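Nekside handheld gripper pair, two months in

By Behrouz Babaei
15 comments | 1,328 shares

Short version: buy the pair if you need two-handed demos and don't own two robot arms. Skip if you want fine finger stuff. Longer version follows, typed between sessions so forgive the mess.

What I wanted. Bimanual examples, lots, in real homes, for a policy we're training on small household tasks. Teleop was killing us. Slow, arms stuck in the lab, every demo on the same bench. With the Neksides you just walk into a kitchen and go.

Setup. Charge both, pair both, wait for green. Then calibrate the marker cubes, which the manual calls a one minute job. Took me most of a morning the first time, partly my fault, I had left and right swapped in the config. After that, quick. Wish the cubes were labeled L and R somewhere you could see without turning them over in your hands.

Weight. Fine for a while. Wrists complain later. We swap operators every 2 hours and quality holds up a lot better than when we let people push on. Watch for lazy grasps near the end of a shift, they show up in the replay as late closes.

Grip. Jaws are good on boxes, cups, folded cloth, anything with a side to push on. Flat stuff is where it gets interesting. One hand can't do much with a thin case lying on a table, nowhere to get under it, so everyone ends up squeezing from both sides. Good! That's exactly the data we were short on. But the jaws press hard if you're careless and a loose lid will pop up. We now tell people light pressure, both sides together, pause before moving. The pause makes segmenting way easier too.

Cords are bad. Plugs worse. Jaw tips are too round to pick a thin cable off a tablecloth without grabbing the cloth as well. We left cords in most of the setups anyway as clutter, the policy has to learn to work next to them.

Tracking. Mostly solid. Loses a cube when one hand crosses over the other or when hair or a sleeve falls across it. Busy tablecloths didn't hurt it, which suprised me, I'd expected checks to confuse the detector. Bright window behind the table did hurt it. Pull the blinds.

Numbers, since people ask. 1,567 episodes recorded so far, 1,328 kept after review. Most of the tossed ones are tracking dropouts, then operators starting before the record tone. The software could fix that second one with a louder tone. I've asked.

Software. Dadero export works, no drama. Zamani export drops the gripper width channel unless you tick a box three menus deep, and the box unticks itself after every update. Check it. I lost a full afternoon of lid tasks that way and had to get everyone to redo them.

What I'd change: thinner jaw tips as an option, L/R marks, a hard case that fits the cubes without taking them off. Also a strap. People put these down on the floor and I die a little each time.

Compared to the older Flallport set we borrowed before: Flallport is lighter, battery's better, but the jaws flex and the width readings wander. For picking up soft toys who cares. For two hands holding one rigid object it matters, the two readings need to agree or the demo teaches nonsense. Nekside wins that one easy.

Would buy again. Would not pay for the extended support plan, replies are slow and mostly link back to the manaul. One more tip, vary your tables. Different cloths, different clutter, chairs left where they are. Our early batch was all bare desk and the policy fell apart the moment it met fabric.
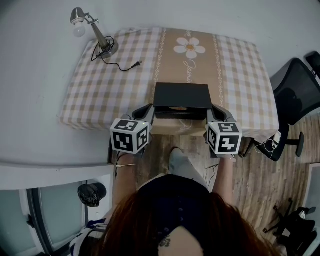
Gripper pair, February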